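Cillgate Community Kitchen – Users' Group
Minutes, 15 September 2020

Present: Leonardo Pagano (chair), Stevens, Varndale, Trondberg kitchen rep, Saturday lunch cooks, pantry team. Notes taken by hand and typed up same night, so sorry for spelling.

Apologies: garden club. Sent a note re compost, see item 6.

1. Last minutes
Agreed. One correction – the drain rack went to the upstairs sink, not the downstairs one. Fixed on the file copy.

2. Matters arising
Fridge seal replaced. Door closes. Invoice still to come.
Hall window latch – no news. Stevens to chase again.
Missing ladle: turned up in the Trondberg box. Returned.

3. Tubs, bins and basins
Long item. Main complaint is that tubs get used for whatever is going. Pantry team found onions in a tub that had been used for floor cloths the day before. Had to throw the onions out. Cooks not happy and said so.

Varndale had gone through the shelf and put tubs in three groups: food, dishes, cleaning. Proposal is one group per shelf, labels on the shelf edge and not on the tubs (labels come off in the wash, we tried that in January). Trondberg rep wanted color coding. Discussion went on a bit. Problem is we already own a mix of colors and can't afford to start over. Left it at shelf labels for now, look at color again when we next buy.

The teal tub with the two side handles came up by itself. Everybody likes it, everybody takes it. Cooks want it for washing greens. Pantry wants it for carrying jars up from the store. Pagano said it can't be both. Vote by show of hands, goes to dishes and washing up, cooks to use the steel bowls for greens. Pantry can have first pick of the next ones bought.

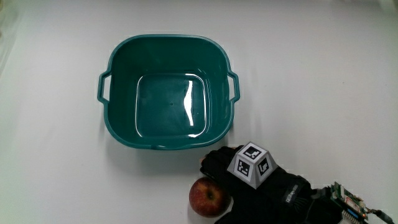 Item 3 – teal tub with side handles. Moves to DISHES shelf.

Also under this item:
Tubs to be left empty at end of session. No soaking overnight, whatever is in the pan.
Stack upside down on the rack, handles lined up, otherwise they jam and someone has to pry them apart.
Anything cracked goes by the back door, not back on the shelf. Two went back on the shelf last month, one leaked all over the tea towels.
Square ones don't fit inside the round ones. Please stop trying.

Question on whether lids are needed. Pantry says yes for dry goods. Nobody else bothered. Pantry to make a list of sizes and bring it next time.

ACTION: Varndale – shelf labels, printed large.
ACTION: Pantry team – lid sizes.

4. Purchases
$40 agreed for replacement tubs and one dish brush set. Pagano to buy, keep reciept. Stevens asked if we could get them cheaper in bulk. Minimum order was 30 and we have no place to put 30 of anything. Dropped.

Balance stands at $900 before the above. Fridge seal has to come out of that too. Stevens would like a reserve kept and doesn't want to go below half. Agreed in principle, no figure minuted.

Dish soap – running through it fast. Suggestion to use the pump bottle and not pour straight from the jug. Agreed, jug to live under the sink.

5. Cleaning rota
8 slots, two not filled. Trondberg kitchen will take one. The other is the late one and there was a silence. Varndale will do it until someone else comes forward, not for ever.

White table to be wiped down at the start as well as the end. Cooks pointed out that crumbs from the coffee morning are there when they arrive. Fair point. Coffee morning to be told – Pagano.

Gloves: reusable ones hang on the hooks by the sink. Rinse and hang by the cuff. Disposable ones for raw meat only, box is in the top drawer.

ACTION: Pagano – speak to coffee morning.
ACTION: Stevens – new rota up on the door.

6. Compost (garden club note)
They will take peelings and coffee grounds. No cooked food, no tea bags, no citrus in quantity. They want it in something with a lid. See lids, item 3. Carried over until we know what sizes we have.

7. AOB
Oven dial numbers wearing off. Stevens has a paint pen.
Key to the store cupboard – still only the one. Get a second cut. Pagano.
Radio: keep it low when the upstairs class is on.
Trondberg rep asked for agenda to go out earlier. Will try.

Next meeting – date to be sent round by email. Items to Pagano beforehand please, in writting.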